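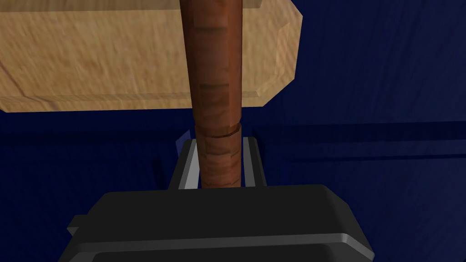 Brown rod, wood block behind

Re: mentor pairs for new teachers

Bezawit, yes to most of this. Quick answers, class in 10 min.

Hagos Feyisa wrote:
> Can we keep 3 mentees per mentor? Sunee
> says 2 is the limit if they observe lessons.

Sunee is right, go with 2. Observation notes go to the mentor only, not teh principal. 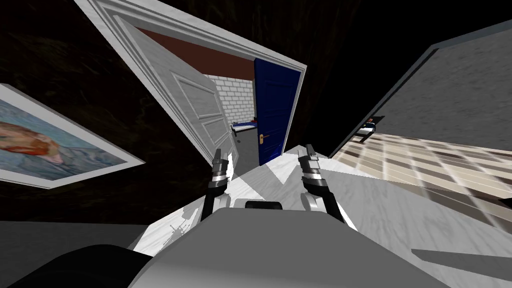 Also the reading list is too long, 20 titles in a first term, no. Cut it by half.

Still open:
1. Who covers grade 4 during visits
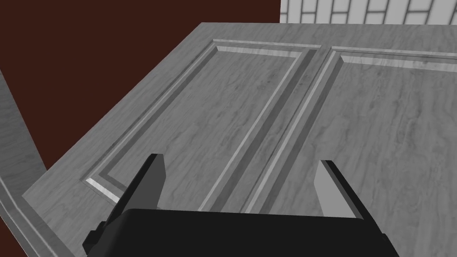 2. Sign-up form, needs to go out before May

Asnakech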